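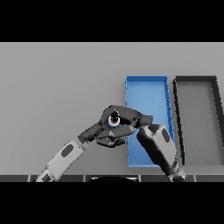 The Fitville Blotter

My first real assignment at the paper was the police blotter, and I loved it from the first morning. I know how that sounds. Everybody else in the newsroom (all three desks of it) had done their year on the blotter and handed it off like a wet dog, but I got to walk into the Fitville station at eight, sit on the bench under the bulletin board and read everything that had gone wrong in town since yesterday. A goose in the bank vestibule! A man on Mill Street reporting his own car stolen from the spot where his wife had parked it!

Fitville had 3,109 people that year, going by the sign on the highway, and most of them read the blotter before they read anything else. They read it to see if they were in it. My editor gave me two rules, no names and no jokes. I kept the first one.

The December I want to tell about began with a cash register. It was taken from Đoàn, the noodle place on Route 151, sometime between closing and the morning delivery. The whole register went, drawer and all, an old brass one with a crank that hadn't held money since before I was born. The real money was in a cookie tin under the sink. The owner stood at the counter looking at the clean square where the register used to be, and she told me she'd been meaning to dust back there for years.

I wrote it up in four lines. Two days later it was the barber pole.

Then the scale from the feed store, the big one with the dial. Then the bell off the ferry landing, where there had been no ferry in my lifetime or my mother's. I could hardly sleep. I had a map of downtown taped over my kitchen table and I was eating my dinners standing up so I wouldn't spill on it.

The sergeant was less excited. He was a slow, kind man with a terrible cough, and he kept the reports in a blue folder that he would turn around on the counter for me so I could read them right side up.

"It's all junk," he said.

"It's all old," I said.

"That's what I said."

But it wasn't the same thing at all, and I was sure of it. Whoever was doing this had walked right past a new television in the barbershop. At the feed store they had stepped over a chain saw. I said so to the sergeant, probably too loudly, and he coughed for a while and wrote OLD on the front of the folder and underlined it, which made my whole week.

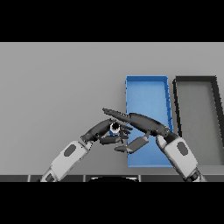

The tip came by phone, at the paper, while I was alone there eating a sandwich. It was an older voice and it wouldn't say who it was. It said there was a shop in Somberg called Grernon that bought fixtures, and had I ever been inside? I had not. I left half the sandwich on the desk and took my mother's car.

Somberg is 40 minutes by the river road if you get behind a truck, and I got behind two. Grernon was down past the grain elevator, a long brick building with a painted sign. I had worked out a story on the way over - I was furnishing a restaurant, I had an uncle with money - and I never got to use a word of it, because the man inside just waved me toward the back and went on with his crossword.

Oh, that room! Soda fountains, post office windows, theater seats still bolted together in fours. I walked up and down the rows with my hands behind me like a kid in a museum. And there was our register, on a shelf between two others, with a paper tag on the crank that said 562 and a price I couldn't have paid with everything I owned.

I knew it by the drawer. The owner had told me there was a dent on the left side where her father had kicked it, and I bent down, and there was the dent.

I would love to report that I was calm. I went back out to the front and asked to use the telephone, and then I couldn't remember the number of the station, which I had called every day for eight months. The man gave me his phone book without looking up. When the sergeant answered I whispered so badly that he thought I was a child and asked me to put my mother on.

He drove over himself. He and the Somberg officer went through the back room with the folder open, and they found the scale, and the pole wrapped in a moving blanket, and no bell. The man behind the counter put his pencil down at last. He had receipts for everything. He'd paid 60 dollars for the register, he said, to a very polite young couple who told him they were closing up their grandfather's house.

"All in one trip?" the sergeant asked.

"Three," said the man. "They said it was a big house."

I wrote the story in the car on the back of a church bulletin, with the dome light on, and I was so happy that I drove home at 30 miles an hour with a line of headlights behind me.

It ran on the front page. The couple were picked up a week later at a diner up north. They weren't from Fitville or anywhere near it, and they had chosen us, one of them told the police, because we had such nice old things and nobody seemed to be looking at them. My editor cut that line for space. I'm still a little sore about it.

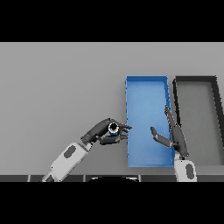 What Came Back

The pole went up again before New Year's, and the barber let me throw the switch. The scale took longer, as it had to be checked by the county before the feed store could sell so much as a pound of birdseed on it. Half the town came in to be weighed while they waited, and the store gave out hot cider and had its best day of the winter.

The register rode home in the sergeant's back seat with the belt across it. The owner of Đoàn had scrubbed the counter by then, and she decided the whole thing looked too plain, so she polished the brass until you could see the dining room in it. She still kept the money in the cookie tin. For a month or so she wouldn't let me pay for soup, and then one day she rang me up on the old crank, just to hear it, and charged me double.

Nobody ever found the bell. The couple swore they never touched it, and the sergeant believed them. I kept it on my map with a pin of its own. Every spring, when the river dropped, I'd drive down to the landing on my lunch hour and poke along the mud with a broom handle, and more than once I found somebody else already down there, doing the same.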